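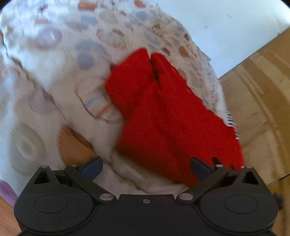 Home Stories Reviews About Submit

The Red Cloth

4 min read

I'd had the Denitz grabber for a fortnight when my sister rang to ask if it was any good. I get paid by the word to try these things (Gosselin, the magazine, still thinks people read to the end) and I had 500 words due and not one of them written.

"It folds," I said. "Sort of. You hold the handle, you squeeze, the jaws close. You show it how, over and over, and then the Malero arm is meant to do it without you."

"And does it?"

"The arm's stuck in Vetudport. So for now it's just me!"

She laughed so hard she had to put the phone down. £989 for the pair, and there I was at eleven at night, picking up a red cloth off Mum's old patterned cover with a pair of black jaws, like a crab with a hobby.

The booklet wanted 223 goes before it would call me a teacher. By go sixty I'd stopped squeezing too hard. By go ninety I was talking to it. Small flap first, love, no, the other one.

I rang the helpline and got Intan Wibisono, who asked me to describe how I fold. I told her: corner over, smooth it, corner over, pat. There's always a pat.

"What's the pat for?" she said.

I had to think. Mum did it. She patted everything she folded, tea towels, jumpers, my school shirts, and I'd never once noticed I'd kept it.

"Should I leave it out?" I asked.

"No," said Intan, "leave it in, it'll learn that too."

So I went back to the table and did go ninety-one.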